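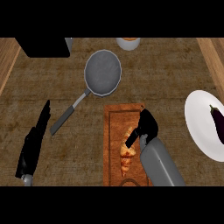
Search this site Enter keywords

The Registrar of Grandilden received the petition in March and entered it under number 711. It asked that the river Prudov be returned to its former bed.

Ms. Reshma Joubert, Deputy Registrar, wrote to the petitioner in the usual terms. The Office had no authority over rivers. The fee of 6 crowns was enclosed.

The petitioner, Mr. Virgil Cârstea, sent the fee back. He noted that the Office had moved the river in the first place, by an order his grandmother had witnessed, and he gave the shelf.

Ms. Joubert went down to the shelf. The order was there, signed and sealed on page 182. It directed the Prudov to proceed east until further notice.

She read it twice. She then took a clean form, wrote "Further notice" in the space for the subject, and carried it upstairs for a second signature.

Mr. Ngcobo signed without looking up. By evening the ferryman at the east landing had filed a complaint.

Last updated: July 24, 2025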